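Wrist cam keeps seeing mostly the gripper, swap gripper or move the camera?

Posted in: Arms, Grippers and Cameras
332 views

Charmaine Hendricks
Need a sanity check before I spend money. We have two grippers to pick between for a handheld-size parts job, the Clovex curved finger one and the Ametepe parallel one. Both go on the same arm with the same little camera at the wrist. Controller is a Grungate, older firmware, don't laugh.

Problem is with the Clovex on, the camera sees a ton of its own hardware. Big round housing fills the top of the picture, finger pad on the left, long curved finger coming down the middle. What's left over for the actual work is a strip on the right and a bit down the left side. Ametepe leaves me a lot more room but I like the grip on the Clovex way better, it held our rubber sleeves on 30 out of 30 tries and the Ametepe dropped 2.

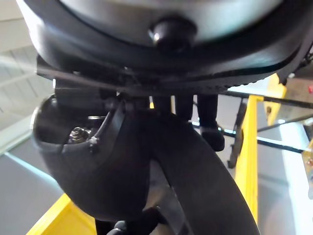 So the vision side is what I'm stuck on. I tried turning exposure down and that helped the bright areas, but then everything black on the gripper goes to mush and I can't tell finger from bracket. Auto exposure hunts every time the arm swings toward the light end of the room. Lens is the stock one, mount is the stock one.

Do I move the camera, mask out the gripper in software, or give up and go Ametepe? Would like to have this settled by February. Budget is small. Thanks in advance

torquewrench_81
Mask it. The housing doesnt move relative to the camera so you draw the mask once and you're done. Fingers do move, so make a second mask for open and one for closed, and leave in-between alone.

Don't touch auto exposure, turn it OFF. Fixed exposure, set it for the part and not for the room. If black on black is mush, put a bit of light colored tape on the fingertip. Cheap and it works, we did it on ours. Matte tape, the shiny kind flares.

Would not switch grippers over this. 2 drops out of 30 is a lot if you're running all day.

nundirthorpe_lab
Sort of disagree with the above. Masking is fine but it doesn't give you back any picture, you just stop looking at the bad part. If the part you're picking ends up behind the finger strip you still can't see it.

We compared three camera spots on our own arm at Nundirthorpe last winter. Same kind of curved finger, different brand. What I'd try, in this order:

1. Leave the camera where it is and record one slow pass with nothing in the fingers. Go through it and note what background you can really use. Stairs with marked edges are great for this, so are door frames, anything with a strong line. You can see right away how far a line gets before the housing eats it.
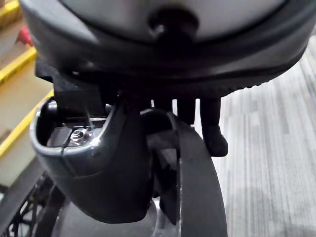
2. Tip the camera away from the housing a few degrees at a time. Small steps. We went too far on the first go and lost the fingertips, then you can't see the grab at all and thats worse than what you have now.

3. Redo the hand-eye calibration after EVERY change. Yes every one. I skipped it once and lost a day chasing a controller bug that wasn't there.

4. Check your cables. If the mount moved, the slack moved too, run the wrist through its full range by hand before you power it.

5. Only then mask whatever is left.

Also plain carpet or bare floor is a bad background to judge tracking on, not enough to lock onto. So don't grade the camera on those bits.

On the Grungate, older firmware drops frames if you run the camera and the gripper on the same port. Might be part of your exposure hunting, might not. Worth 10 minutes to split them.

Charmaine Hendricks
Ok they WERE on the same port. Splitting them tonight. Will do the slow pass first then tilt, tape is on order. Keeping the Clovex for now

gripfan
following, have the same gripper and same complaint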